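More Backdrops Won't Save a Bad Demo

Everyone I talk to who gathers examples for robot learning has the same plan for the coming year: change what's behind the gripper.

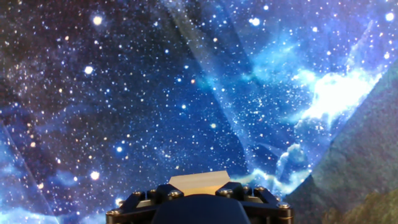 The theory goes that a policy trained over one table learns the table. So you hang up a galaxy, then a mountainside, and repeat the same grasp until the network stops caring about the view. Fine. I've seen it help a little.

What bothers me is how the numbers get sold. Clalus told us in August that its set covered 75 environments. I asked how many people had done the driving and got a long pause. Two, as it happened. Both came in from the same side, closed at the same speed, and gave up on a slipped object the same way.

Paloma Villanueva, who ran collection at Dunleavy, used to throw out 13 of every 20 demos. Her managers hated it, and I understand why. A printed sheet is cheap and an operator with patience is not.

I would still take her leftovers over another roll of wallpaper. Before anyone pays for the next batch of skies, I'd like to see the failed grasps from the last one, and who was at the controls.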